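Home Notebook Projects Reading About

Notebook > Arm diary > The planner and the plate

2024-03-27

Woke up convinced I had solved the plate problem in my sleep. Wrote it down before coffee. Reread it after coffee. It said "negative margin?" and there was a drawing of what may be a hat.

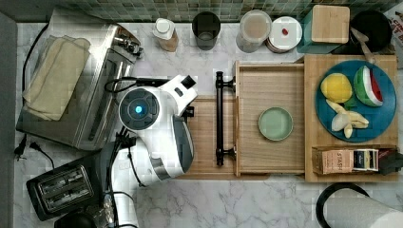 So, back to the planner. The state of things this morning was that Dorkier (my motion planner, named on a bad day) would find a path to the blue plate almost every time and a path back from it about when it felt like it. Going in, lovely. Coming out, it would announce NO VALID PLAN in capital letters, which I put there myself back when I thought capitals would help me notice. I notice.

I had been blaming the collision map. Everything on the counter goes into the map as a box, padded by a margin, and the margin was set wide after the business with the pot handle. A wooden spoon is a hard thing to box. If you box the pot and the spoon together you get a slab of forbidden air big enough to park a bicycle in, and the arm then treats that whole corner like a military installation. If you box them separately you have to find the spoon, and perception finds the spoon when it wants to be found.

I spent until lunch splitting the boxes and feeling clever. Ran the plate sequence. NO VALID PLAN.

Dagný Gunnlaugsson called at one about something else and I made her listen to all of it. She asked what the start state was on the return leg. I said it was wherever the arm was. She said, "Wherever it is, or wherever you think it is?" and then had to go, leaving me with that like a bill on the table.

I pulled the logs. The return leg was being planned from the commanded pose at the end of the approach. The arm stops a little short of the commanded pose, as it is entitled to do, having a tolerance and everything. And the commanded pose had the fingertip 6 mm inside the padded box around the banana. So the planner woke up, found itself already in a collision with toy fruit, and very properly refused to go anywhere. I can't even be mad. I'd refuse too.

The fix was four lines. Read the joints, plan from the joints, and let the gripper overlap the thing it came to get. That last bit used to exist. I found it commented out, with a note from me saying "temp." The note is from early March and I have no memory of that person.

Reran everything this afternoon out of Lai, which is the replay tool and the only piece of this project I'd show to a stranger. It takes recorded start states and throws them at the planner with the arm powered but not moving. 200 returns. Every one got a plan. A few of the plans were ugly, in particular one that wanted to go home by way of the backsplash with the elbow up, like somebody reaching for their wallet in a phone booth, but ugly is a cost function and I can do cost functions tomorrow.

Planning time is down too, median about 340 ms, and I don't know why, and I don't like that. My guess is that it used to burn most of its budget hunting for a way out of the banana.

Still open:
The perception node calls the lemon "lemon" with great confidence and the watermelon wedge "bowl." It has been told.
The pale green plate keeps getting merged with the tray under it, one object, medium confidence. Fine until I want to pick up only the plate.
Transforms arrive late whenever the logger is writing. Suspect the logger. Always suspect the logger.
Rename Dorkier before anyone else has to type it.

Wanted to stop there, then changed the margin back to the narrow setting just to see, and then it was dark and I hadn't eaten. Made toast. Left it at narrow. Committed with the message "start state, sorry," pushed, and the linter failed it over a trailing space.

Get new notebook entries by email. Enter your address to subscribe. You can unsubscribe at any time.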